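Second progress report, March
Skoltthorpe Button and Bead Library
Prepared by Pavithra Alva

**Summary**

The lending collection opened to members in the new unit on Were Street. We have spent the first two installments of the grant and are within budget. One item, the printed catalog, is behind schedule.

**Cataloging**

The collection now stands at 2,562 entries. Most of the new ones come from the Livano donation, which arrived in biscuit tins with almost no labels. Niall Guthrie has been dating the glass and shell buttons against old trade cards. He has left 300 entries marked "date unknown" and will go back to them in the summer.

**Lending**

Members may borrow up to 20 pieces for 3 weeks. Costume makers are the heaviest users so far, followed by knitters. Two loans came back short and the borrowers paid for the missing pieces. We have changed the loan form so that both sides sign for the number going out.

**Workshops**

Fiona Imrie ran the beginner sessions on sorting and cleaning. All of them were full. People asked for an evening start, so the next set will begin at 6:30 p.m.

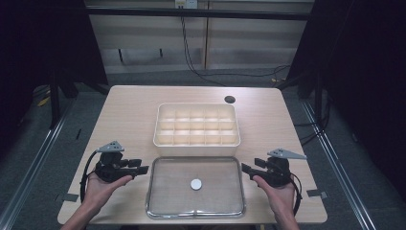

The repair session was moved to April after the heating failed. Everyone who had booked was offered a place on the new date or a refund.

**Catalog delay**

Our printer, Ukia, quoted a higher price for color pages than we had allowed for. Callum Skinner is getting two more quotes. If neither is lower, we will ask to move money from the display budget and will write to you before doing so.

**Next period**

- Finish the Livano entries
- Settle the print order
- Hold the repair session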